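Recording a suturing task by remote control: setup, passes and review

Last updated 2026-07-18

Contents
Before you start
Set up the pad and the arms
Check the wrist views
Record a pass
Handle mistakes
Review and label
Common problems

This page covers recording a suturing task with two arms driven from the operator console. It assumes you have finished the console basics and can pass a needle from one arm to the other without looking down at your hands. If you have not, do that first. A recorded pass by somebody still learning the pedals is of little use for training.

Before you start

You need a practice pad with at least one clean cut, suture thread with the needle attached, two arms that have been homed, and a login for Tostent, which stores the recordings. Make sure there is space on the drive. A session of 24 passes fits easily on an empty one, but people forget to clear out the old files.

Write the task name at the top of the session sheet before you touch the console. We use short names: needle pickup, needle throw, pull through, knot. Record one of these at a time. The first sets we made in June ran all four together, and splitting them up afterward took longer than recording them again would have.

Set up the pad and the arms

1. Put the pad on the work surface and press down on the corners. If it slides, fix it before going on.
2. Turn the pad so the cut runs at a slant to both instruments. Straight up and down is harder for the right hand.
3. Bring both arms in slowly until the tips are above the pad. Leave enough room to open the jaws all the way.
4. Set motion scaling to 2 on the Hekska console. At this setting your hand moves twice as far as the tip does.
5. Move each wrist through its full turn once and watch for cables that catch.

Light matters more than most people expect. Point the lamp at the part of the pad where the work will be. Shadow at the edges is fine, but a glare spot on top of the cut will hide the thread.

Check the wrist views

Open the preview for every camera before recording. The views will not look alike, and they do not need to. What you want to know is whether the part of the task you are recording can be seen in at least one of them for the whole pass. Wipe the lenses with a dry cloth if the picture looks soft everywhere. If only the nearest instrument is soft, leave it alone. The focus is set for the pad.
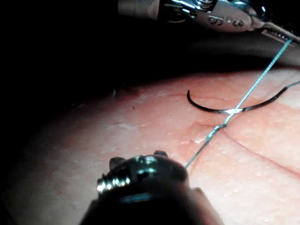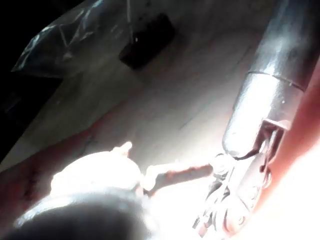
Views from the small cameras on the arms. First: blue thread running over the curved needle beside the cut. Second: arm and gripper at the right, with strong glare at the lower right.

If glare covers the tip of the instrument or the thread, lower the lamp one step and look again. Do not change camera exposure in the middle of a session. Every pass in a set should have the same settings.

Record a pass

1. Put both hands on the controls and hold still for a moment.
2. Press the left pedal. Wait for the tone.
3. Do the task at a steady speed. Slow is fine. Stopping and starting is not.
4. When pulling thread, keep the line between the two instruments snug but do not let it lift the edges of the cut.
5. At the end, hold still again and press the left pedal a second time.

Do not talk through the pass or reach over to adjust the pad. If you need the clutch to reposition your hands, use it, but try to do so while both tips are at rest. The clutch is logged along with everything else.

Handle mistakes

A dropped needle is not a reason to stop. Pick it up and carry on, then mark the pass as "recovered" on the sheet. These are worth keeping. Stop only if an arm faults, the thread breaks, or the pad comes loose.

If you do stop, press the right pedal. The pass is saved with a stop flag and a new number is given to the next one. Please do not reuse numbers. Pass 724 was recorded over by accident and we still have a sheet entry for it that matches nothing.

Review and label

Play each pass back at double speed on the same day. Check that all views start together and that no frames are missing at the end. Then add three things: task name, operator initials, and clean or recovered. Anything else goes in the notes field.

A full set for one task is over 400 clean passes, shared among the operators. Custódio Seixas keeps the running totals and can tell you which task is short.

Common problems

No tone after pressing the pedal: the Tostent login has timed out. Sign in again.

Tip drifts when your hands are still: home that arm again and throw out the last pass.

Thread twists during the pull: let go, straighten it, and take a new grip nearer the pad.

Views out of step on playback: restart the recorder, then record a short test pass before going on with the set.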